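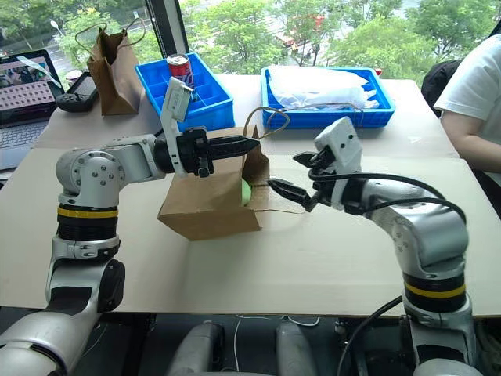
Unpacking, 10:16

Paper bag from the Marville shop, paper handles, laid on its side. Contents come out through the mouth. Standing it up first wastes a step and the base does not hold square on this tabletop anyway. The green item goes first, then whatever is behind it.

Blue trays stay at the back of the table. Small compartments for small items only. Anything round goes to the kitchen shelf.

Bag to be folded flat along the old creases and kept. Horácio Gouveia wants 11 of them for the August sale. Handles tucked inside, or the stack leans.

Still to buy: string, labels, vinegar.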